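Cabinet and drawer tips I've stopped believing (and a few I still use)

Every April I get the urge to pull everything out of the kitchen and start over, and every April I end up reading the same advice I read the year before. Most of it gets copied from one site to the next by people who I suspect have never had a sticky drawer in their lives. I've tried a fair amount of it in my own kitchen, which has painted cabinets, old hinges and a lot of cooking grease, so judge accordingly.

Vinegar on everything

Plain white vinegar is fine on mineral crust around a faucet. On greasy cabinet doors it does next to nothing. I tried it full strength and got a kitchen that smelled like pickles with the same yellow film over the stove. A squirt of dish soap in warm water took the film off in one pass. Wipe, rinse with a second cloth, dry. If the grease is really old, lay the soapy cloth over it for 2 minutes and try again.

And please don't mix the vinegar with baking soda. It fizzes, the fizz stops, and what you have left is mostly salty water. The soda by itself, as a paste, is a mild scrub, but it will dull a glossy finish if you lean on it.

The toothpick fix for loose screws

This one works, with limits. When a knob or hinge screw just spins, dip a couple of wooden toothpicks in wood glue, push them into the hole, snap them off flush and let the glue set overnight before you put the screw back. The sites that say you can skip the glue are wrong. I skipped it on the pantry hinge and was redoing it inside a month.

It's no help for a knob held on by a machine screw that comes through from the inside of the drawer front. There the screw threads into the knob itself, and you either tighten it from behind or buy a new screw. Check the length before you buy. Too long and the knob will never sit tight no matter how hard you crank.

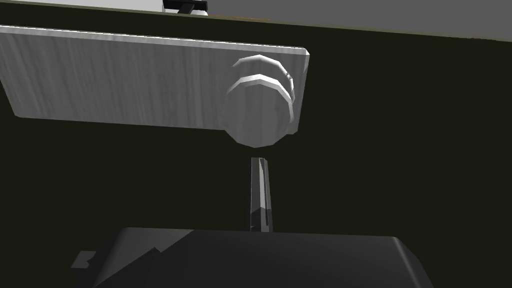 Clear nail polish on the threads gets recommended a lot too. It held for me on one drawer and let go on another. A small drop of removable threadlocker costs more and I haven't had to touch those since. Keep it off plastic knobs, though, as some plastics will crack from it.

Candle wax on drawer runners

Good on wood against wood. Rub a plain candle stub along both surfaces and work the drawer in and out. On metal slides with bearings it just collects crumbs. Vacuum those out first, and you may find they didn't need anything else.

My neighbor Eirlys Mostyn swears by cooking spray. I have smelled her drawers in August and will leave it at that.

Cabinet "restorers"

I was given a bottle of something called Prelladix, which promises to "revive tired surfaces" for up to 30 days. It made the doors shiny. It also made them hold fingerprints, and the shine was gone well before the month was out. As far as I can tell it's an oily polish with a strong lemon smell. Painted doors don't need feeding. Scratched paint needs paint.

Shelf liner

The sticky kind is a trap. It goes down crooked and comes up in shreds. Use the rubbery grip kind, cut a little short of the edges. Carys Pritchard wrote in to say a hair dryer on low will loosen the old sticky stuff, and it does, slowly. Pull at a flat angle and keep the heat moving or you'll soften the paint underneath.

If anyone has a way to get the leftover glue off without stripping the finish, I'd like to hear it. I've already tried peanut butter.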